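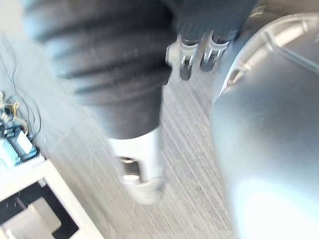

3. Reading fog from the valley stations

Speaker: Nandi Mabaso, Rernwood Weather Office

Good afternoon. This section covers radiation fog in the Dumirska valley. It forms on clear, calm nights, when the ground loses heat and the air above it cools to its dew point.

The Levex station stands at 340 meters and the Kariuki station at 205 meters. In August the lower station reported fog on 8 mornings — the upper station reported none.

Pause for the chart.

Wind remains the main difficulty in our forecasts. A light breeze may deepen the fog or clear it.

Take questions before section 4.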